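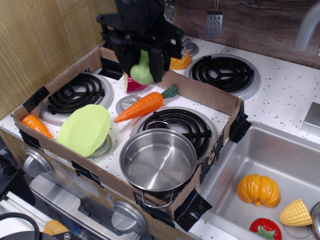 Tuesday, gear bench, a little after 8 a.m.

Started on the two sleeping pads that came in from the Toledo shop. One is the Gridine, the other is the Drevmont. Both are inflatable, both mummy-shaped, both sold as good for three seasons. The Drevmont listing has 2869 reviews and nearly all of them could have been written without opening the bag. "Arrived fast, very comfortable, great price." I read through enough of them last night to get cross and then stopped. Hardly any mention a night outdoors. One that did said the pad was fine in the driveway.

So, our own numbers.

Weight first. Gridine with its stuff sack came out heavier than the tag says. Pulled the sack and the repair kit and weighed it again, and then it matched, so the tag is for the bare pad. Not a lie, but you can't carry a bare pad in a pack for a week without something around it. Drevmont weighed what it claims, sack included. Credit where due. I checked the scale against the brass weight before and after because I didn't believe it.

Inflation. By mouth, sitting down, no pump. Gridine took 49 breaths to get firm enough that my hip didn't touch the floor when I lay on my side. The package promises far fewer. Either they have a tall person with big lungs in the marketing department or they stop when it looks full. I've noticed before that pads look full long before they hold you up. Drevmont has the wider valve and filled faster, but I lost count after the phone rang and I'm not going to write down a guess. Redo tomorrow.

Valve notes. Gridine's is the flat type with a flap inside. The flap sticks a little on the first breath and then behaves. Drevmont's is a twist type and I don't like it. It turns too easily. Rolled over on it twice on purpose with the valve end at my shoulder and it had backed off a bit both times. No air lost that I could hear. Needs the soap test.

Comfort, for what my opinion is worth. The big air cells on the Gridine run lengthwise and you end up in the trough between two of them whether you want to or not. If you sleep on your back that's fine, maybe even nice. On my side it felt like lying on a pool toy. Drevmont has the dimpled surface and is steadier, but it's noisy. Every move sounds like a bag of chips. Foam earplugs would fix it for the person on it and do nothing for the person next to them, well, unless they wear them too.

10:40. Overnight hold test set up. Both pads inflated to the same feel, which is a sloppy way to do it, I know. The gauge fitting doesn't go on the Drevmont valve and the adapter is still somewhere in the box of odds and ends from the move. So "same feel" means I pushed my fist in at the torso and again at the foot end until they seemed alike. Flat stock bag on top of each for load. Tape on the floor at both ends so we can see if they shrink. Please don't walk across that corner and please don't open the roll-up door, the temperature has to stay put or the whole thing is worthless. Cold air inside a pad makes it go soft and people send it back as leaking when there's no hole in it at all. Half the one-star reviews are probably that.

Same goes for the first night generally. New fabric stretches a bit. I don't plan to count anything from tonight, only from the second night on.

R-values. Not testing them, we don't have the plates. Both brands print a number and both say it was tested to the standard. Gridine gives the test house on the website, Drevmont doesn't, at least not anywhere I could find. I'd put less weight on the Drevmont figure until somebody shows me paper. The cold hand check (palm on the pad, ice pack underneath) is not a test and I wish we'd stop writing it up as one. I did it anyway. Couldn't tell them apart.

Fabric. Bottom of the Gridine is slick. On the tent floor it slid downhill every time I shifted, and that was on the ramp at its lowest setting. A few dots of seam sealer would help, but I shouldn't have to finish making a pad I've paid for. Drevmont's bottom is grippier and also picks up every bit of grit on the floor. Wiped it down before putting it under load.

1:15 p.m. Packing. Gridine goes back into its sack on the first try if you fold in thirds. The Drevmont sack is cut so tight that I needed three tries and a knee. Would not want to do that with cold fingers. The photo on the Drevmont package shows it next to a water bottle and about the same size. Mine came out fatter than that. Could be my rolling.

Also had a look at the Zatside pump, since it came in the same carton. Says it fills a pad in a minute. It got the Gridine to the "looks full" stage and then just hummed. I topped up by mouth. It runs warm. Charge light went from green to amber after the second fill, so I want to see how many fills we get from a full charge before anybody recommends it to a customer. No nozzle in the kit fits the Drevmont.

Where I stand so far: I wouldn't tell anyone to buy either one yet. If pushed, Drevmont for side sleepers, provided the valve holds.

For tomorrow:
Read tape marks before touching anything.
Soap test on both valves and along the Drevmont foot seam – there's a pucker there I don't trust.
Breath count on the Drevmont, phone off.
Find the gauge adapter.
Pump back on the charger overnight, then fills until it quits.
Write to Drevmont and ask who did the R-value test.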